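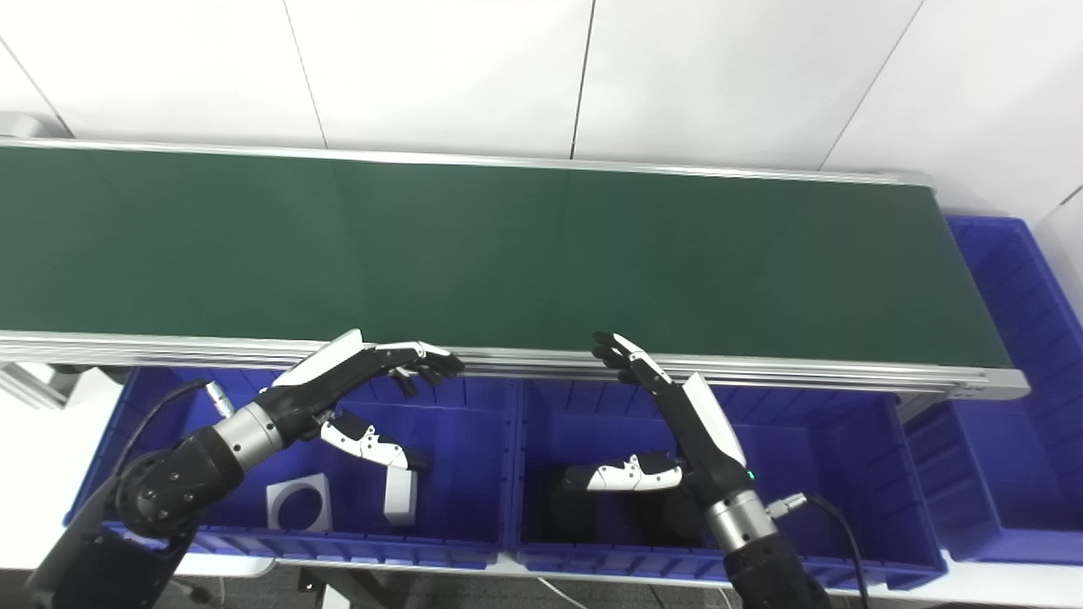
Emiliano Trujillo wanted to know whether a belt conveyor is overkill for a small packing room, and could I please stop going on about tape guns and review one. Fair enough! I've been using the Flemesdale bench conveyor since May, so here are my thoughts, in no particular order.

First off, the belt. It's a smooth dark green one with a matte finish, and I'm very fond of it. Parcels sit flat, labels don't snag, and a wipe with a damp cloth at the end of the day sorts it out. I did worry that smooth would mean slippy, but even the little padded envelopes stay where I put them (the Zesto I had before was forever shuffling them off to one side, drove me mad).

The rails are silver aluminium, and the grooved one along the near side is the bit I'd pay for again. You can slide nuts into the slots and bolt on whatever you fancy. I've got a Bindby tape holder on mine and a hook for the scissors. The grooves do collect fluff though, and I've ended up keeping an old toothbrush for them.

Price was 1,094 pounds with the legs, 530 without. Yes, I know. I dithered for weeks and nearly went for the Rosales, which is cheaper but only comes in lengths that wouldn't fit along our wall.
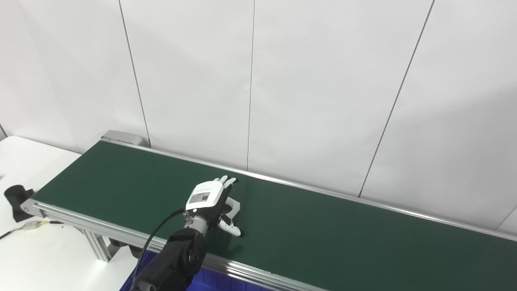

Green belt, silver rails and the support legs underneath.

Putting it together took me 7 hours, mostly my own fault as I fitted the end housing before the legs and had to take it all off again. The instructions are 20 pages of tiny drawings, so have a good lamp handy and do read page four before you touch a bolt!

Blue plastic bins fit nicely alongside, by the way. Get ones with a proper rim so you can grab them in a hurry.

Niggles: the power lead is too short, and the on switch is down by my knee, so I've started it by accident more than once. Four stars from me, and it'd be nearly five with a longer lead.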